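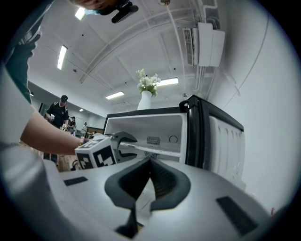
About Flonlow Farrier Supply

Flonlow sells tools, shoes and nails to working farriers and to horse owners who do some of their own trimming. We have a counter at 222 Bundelard Road and a mail order side that ships on weekdays. Most of what we list is in stock in the back. If it isn't, the page says so.

How we started

The shop began as a nipper and rasp table at horse sales, run out of a pickup. Customers kept asking for shoes in sizes the local feed stores didn't carry, mostly small fronts for ponies and wide hinds for draft crosses, so we started ordering them by the box. The counter came later, when the boxes no longer fit in the garage.

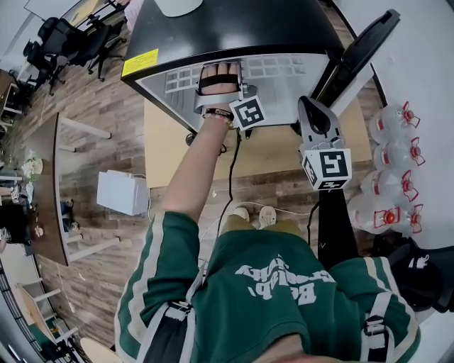
We still go to sales, though fewer than we used to. The spring ones are worth the drive. The fall ones depend on the weather and on who else has a table.

What we carry

Our catalog has about 3639 items, counting every shoe size and nail length separately. The Stępień line of hoof knives is the one people call about most. They come right-handed, left-handed and double-edged, and we keep the left-handed ones on hand all year. We also stock Rornent pull-offs and nippers, and we sell replacement springs and rivets for both.

Shoes are steel or aluminum, keg style, with or without clips. We don't sell bar stock over 2 feet long by mail - the freight costs more than the steel. You can pick it up at the counter.

Sharpening and repair

Send us your knives and nippers and we'll put an edge back on them. Wrap the blades, put your name and phone number inside the box, and tell us which hand you use. Turnaround is normally a week. Handles can be replaced on most hammers and rasps.

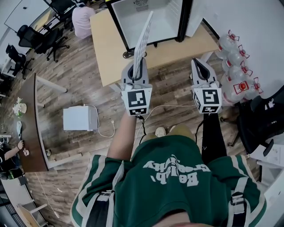 Nippers that have been sharpened many times may not have enough metal left to close properly. We'll call you before doing any work on a pair like that, and return shipping is on us if you decide against it.

Hours and returns

The counter is open Tuesday through Saturday, 7 to 4. We will be closed on 6th July for inventory, and orders placed that day will ship the following week.

Unused tools can be returned within 30 days. Shoes can come back too, as long as they haven't been shaped or nailed on. Call ahead if you're bringing in more than a few boxes.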